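Notice to Tenants of Kurngate House

The Havora Residential Trust wishes to inform all tenants that the matter of the sixth-floor piano has been resolved. As several accounts are in circulation, the Trust has asked that the following be entered in the building record.

In April, Mr. Chia-hao Tai of Apartment 29 applied for permission to keep an upright piano. Permission was granted, subject to quiet hours beginning at 9 p.m. The instrument, a Stougaard of considerable weight, was delivered the same month and placed against the east wall.

The first complaint was received from Ms. Waraporn Jitpraphai, whose apartment adjoins that wall. She stated that the piano was being played at 3 a.m., softly and with many errors. Mr. Tai replied in writing that he had been asleep. He added that he did not play. The piano had belonged to his aunt, and he had paid $2,790 to have it shipped.

The Trust appointed Ms. Yu-ting Poon to inspect. She remained in the apartment overnight, seated on a kitchen chair, and submitted a report of one page. The report confirmed the music. Under the heading "Source" she had written the word "none" – and then, in pencil, the name of a waltz.

A hearing was held in the lobby. Ms. Jitpraphai attended and asked to amend her complaint. She no longer objected to the hour. She objected that the player always stopped at the same measure, and that she had begun to lie awake waiting for the rest.

Mr. Tai then recalled that his aunt had taken lessons until the age of 80 and had never finished the piece. He had found the sheet music in the bench, with the last page missing.

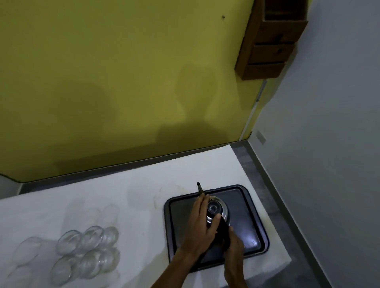 At the kitchen sink, both hands occupied.

Ms. Poon obtained a copy of the missing page from a dealer in Hetel. Mr. Tai placed it on the music stand at 10 p.m. and went to wash up. Ms. Jitpraphai left her door open.

The Trust has received no further complaints. Quiet hours remain in effect for all other instruments.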